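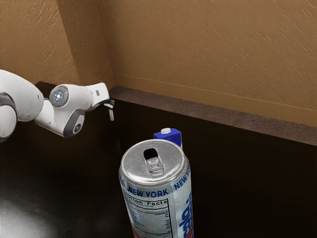 Does the depth at which a bass is caught affect how long it can be kept in a boat's livewell before weigh-in?

Depth of capture does matter, and fish taken from deeper water should be brought to the scales sooner than fish taken near the bank.

Figure 2. Rendered view of a white robot arm with a dark gripper over a dark tabletop.

4.2 Depth of capture and condition at weigh-in

The records used in this section come from the May tournaments held on Dumemside Reservoir and Sarton Lake. Both waters are open to boat anglers all year and both hold largemouth and smallmouth bass. Dumemside is the deeper of the two, with steep rock banks and little weed after the first bend above the dam. Sarton is shallow at its upper end, where most of the field chose to fish in the mornings.

Anglers were asked to write down the depth of water, the time of catch and the type of lure for every bass placed in the livewell. Cards were handed in at the ramp, before the fish were weighed. A card was left out of the analysis if the time of catch was missing or if the depth had been entered for the whole day and not for each fish. After these checks, 1,579 fish remained, of which 743 were taken at Sarton.

Condition was scored at the weigh-in tank by two trained observers, Kirsty Mellor at Dumemside and Kieran Mapplebeck at Sarton. A fish was recorded as normal if it held itself upright and moved away when touched on the tail. It was recorded as impaired if it floated, rolled or failed to respond. The observers did not see the catch cards until scoring was complete. Each observer worked at one lake only, and the comparison between lakes should be read with that in mind.

Impaired fish were more common among those caught in deep water, and the difference grew with time in the livewell. Fish landed early in the day from the outer points at Dumemside made up a large part of this group. Fish from shallow cover seldom floated, even when they had been held since the first hour. Lure type had little bearing on the result once depth was taken into account, although bass caught on drop-shot rigs came mostly from deep water and the two effects are hard to separate fully.

Livewell practice also varied between boats. Most anglers ran their pumps on a timer, and a smaller number left them on all day. Some used the Bovo aerator supplied with rental boats from the Dobson ramp. The cards did not ask about pump settings, and no attempt was made to recover this information afterward. Water temperature was taken at the ramp only, and it may not reflect conditions inside the livewells.

Over 600 of the fish were held until the final weigh-in. For these, the time of catch could be checked against the boat logs, and the entries agreed closely. The effect of an added midday weigh-in is considered in Section 4.3, together with the rule on culling fish from deep water.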